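Progress report to the Lollis fund, covering the months up to January
Prepared by Catriona Semple for the Aro picking project

Dear Vinh Tiêu,

Thank you for your patience while we pulled this together, and thank you again for the kind note you sent in the fall, which went up on the wall by the kettle and is still there. I promised you a fuller account this time of what we have been doing with the collection work, and I'm afraid I have taken you at your word when you said you didn't mind reading a few pages.

The short version is that we have 1,466 recorded picks that we are happy to train on. Another 246 have been set aside, mostly because the operator's start and stop marks didn't line up with the arm's own log. Mizanur Gamage thinks a good share of those can be rescued with a small script, and he has begun on it, but I haven't counted any of them toward our total and I would ask you not to either until he has finished.

As you'll remember, the plan was to have people guide the arm through picking mixed objects out of a metal bin, and to let the model learn from what they did. Ruaridh Dow has led on this and has been wonderfully stubborn about variety. Each session runs to 50 picks, and he changes the mix of objects between sessions so that the model doesn't get too comfortable with any one arrangement. Hard blocks, hollow shapes, boxes that are a bit too wide to grab carelessly, crinkly foil packets -- he wants all of it in there together, lying however it happens to land.
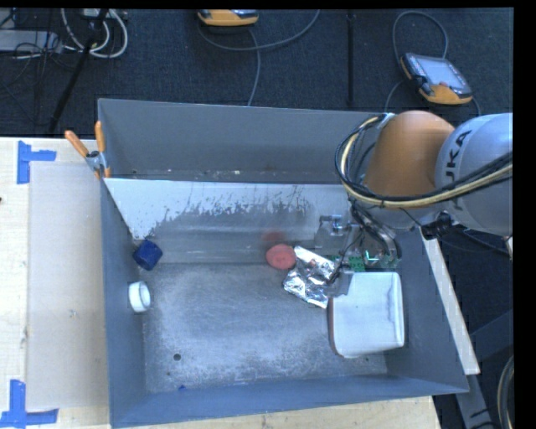 Foil has been our great teacher, if I can put it that way. The early model treated every shiny patch as something it might pick up, and bare metal has a great many shiny patches. Reflections of bright objects gave it trouble too, and it would reach with great confidence for a red smear on the side of the bin. We talked for a while about lining the bin with something matte, and Ruairi Cowie even cut a piece to try. In the end we decided to leave the metal as it was, scratches and all, as the bins at the Nundeck site are every bit as worn and we would only be putting the problem off. The newer model makes this mistake less often. I would like to give you a proper figure, but the test set for it is still being put together and I'd sooner wait.

The other thing that took longer than we budgeted for was picking near the walls. When an object rests against the side there is very little room for the fingers, and our operators each had their own way around it. Some came in at a slant, some nudged the object out first. We spent 4 sessions just on wall picks so that both habits are well covered, and Mizanur has labeled which is which. I think that labeling will be worth a good deal later on, though it made for a slow couple of weeks.

On spending, we are within the equipment line and a little over on operator hours, nearly all of it from the wall picks. I have moved money across from travel to cover it, as you and I discussed. The replacement fingertips from Vasiliauskas came in at the quoted price and we have a spare set on the shelf.

Next we want to finish the test set, bring in objects the model has never met, and run the first unassisted trials. Ruaridh would also like a second bin, with a different shape of floor. I have told him I would mention it -- so please consider it mentioned, and we can talk about it when you visit.

With warm thanks from all of us,
Catriona

Recent reports
Aro picking project: start-up report
Aro picking project: choosing the objects
Notes from the Nundeck site visit
Operator training, first round
Lollis fund: guidance for project leads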